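Raquel Cordeiro on kitchens, colour and knowing when to stop

I'd been pestering Raquel Cordeiro for a chat since January, and she finally gave in on the condition that I came to her and brought cake. Fair enough! She has been planning kitchens for other people for most of her working life, first for a big showroom and now on her own under the name Kustomeo, and I wanted to know how she ended up telling strangers where to put their kettles.

"By accident," she says, already cutting the cake. "I was doing the invoices at the showroom. Someone was off sick, a couple came in wanting to talk about drawers, and I talked about drawers for two hours. They bought the lot."

The showroom was called Macedo, and she still speaks fondly of it, apart from the carpet. It was there she met Celeste Fonseca, who taught her to measure. I ask what there is to teach, and get a look.

"Everything! Celeste made me measure one alcove five times. Top, middle, bottom, then again from the other side, because old walls lean. I once ordered a worktop 44 millimetres too short and I can still feel my stomach drop when I think of it."

Who paid for that one?

"I did, in the end. It's my desk now. You've got your elbow on it."

(I had. It's a lovely desk.)

Starting out alone

She left Macedo with one client and a car that didn't like hills. The client was Duygu Aksoy, who had a long thin kitchen and three children and wanted somewhere to sit down — that was the whole brief. Raquel turned the sink round to the other wall, put a bench under the window and charged far too little. Duygu told her sister, the sister told her choir, and that was the first year's work sorted.

"I kept a notebook of every kitchen I went into, whether I got the job or not. I'm up to 859. Most of them I didn't get, by the way. People think you only write down the good ones."

I ask to see it and she fetches a carrier bag with several notebooks in it, all different sizes. There are little plans, phone numbers and quite a few shopping lists. One page just says "NO" with a ring round it. She won't tell me whose that was.

The colour question

I'd been saving this one up, as my own kitchen is the colour of porridge and I blame the magazines. Does she ever push people towards something bolder?

"I don't push. I ask what they wore to the last wedding they went to. If they light up telling me about a green suit, well, we're not doing a beige kitchen, are we?"

Strong stone is what people get nervous about, she says, and dark veined stone most of all. She likes it with a warm orangey wood and then one odd colour, a blue that's nearly purple if you're brave.
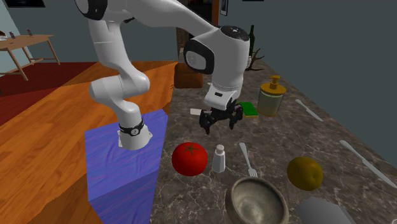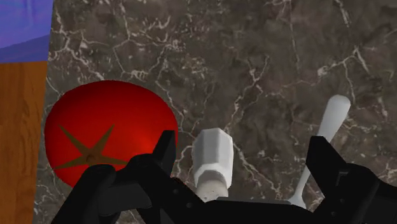
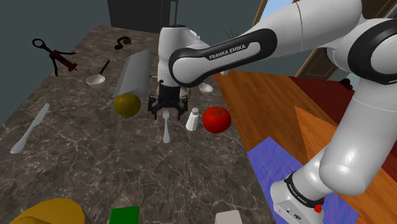
What she'd tell a beginner

"Go and cook in other people's kitchens. Wash up in them. You learn more from drying someone's pans than from any brochure."

She also thinks you should live with a bad kitchen for a full year before you touch it, and she practises what she preaches. Her own has a cupboard door that opens straight into the fridge. It's been like that since she moved in, and she says she'll get to it after the next job, or possibly the one after.

By now it was past four and the cake was gone. She walked me out to the gate, asked what I'd worn to my last wedding (navy, sorry) and went back in to ring a man about some hinges.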